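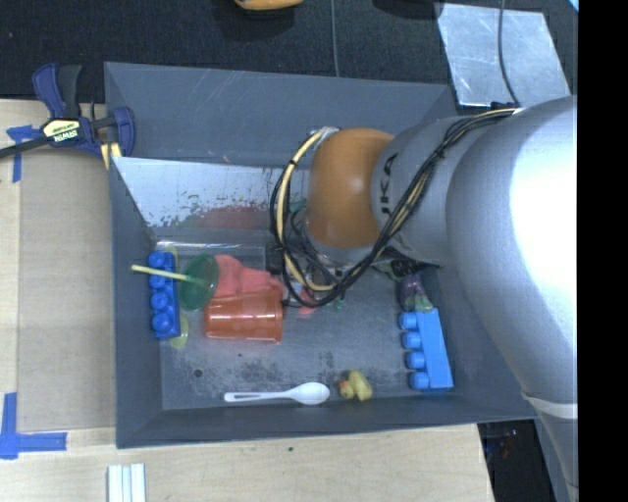 A plastic cup, a toy building block and a piece of crumpled pink material among the contents of a grey bin.

Household Items Collection: Arrangements for the Winter Period

Residents of the Stollia and Kuusk buildings are reminded that the collection of small unwanted household items will continue through December. The service accepts cups, toys, kitchen plastics, small textiles and similar articles which are too minor to justify a separate trip to the Bornetti depot but which should not be placed in the general waste.

Since the service was extended to both buildings, the quantity of material received has risen steadily. The depot now handles some 500 items in an ordinary week, and the greater part of these arrive mixed together. Mixed loads are accepted and will continue to be accepted. Residents who are able to carry out a first sorting at home are nevertheless asked to do so, as small pieces are easily missed when they lie beneath cloth or inside larger objects.

The following points apply to all items handed in.

Cups, beakers and other drinking vessels should be empty and rinsed. Straws and stirrers are to be removed and placed in a separate paper bag. Cups of different colours may be kept together.

Building blocks and other toy parts may be handed in singly or as sets. Incomplete sets are welcome. Loose blocks are kept in the toy store at the Bukier Hall, where they are matched by size before being offered to playgroups in the district. Toys containing batteries cannot be taken with this collection and should be brought to the depot counter.

Cloths, napkins and small pieces of fabric should be dry and, where possible, folded. Items larger than a pillowcase belong in the textile container at the Kuusk entrance.

Broken pieces of plastic may be included provided that they have no sharp edges. Glass and ceramics are excluded, whatever their size. Residents with glass to dispose of are referred to the notice displayed beside the Stollia post boxes.

Bags should not exceed 50 litres and should be closed before they are left in the collection room. The room is open every Wednesday from eight in the morning until six in the evening. Bags must not be left in the corridor outside these hours, as the corridor forms part of the escape route for both buildings.

A limited number of reusable bags is available from the Bornetti office. The present stock stands at 300, and one bag will be issued to each household on request. Bags which have become torn may be exchanged at the same counter. Households that received a bag last winter are asked to continue using it for as long as it remains in good condition.

Articles found to be in usable order are set aside for the exchange shelf at the Bukier Hall. Residents may take items from the shelf during normal opening hours and without charge. Anything that has remained there for four weeks is withdrawn and passed on for recycling. Items handed in by mistake can be reclaimed within the same period on application to the office, where a short description of the article will be requested.

Enquiries concerning the collection may be addressed to the Bornetti office in writing or by telephone on extension 1778.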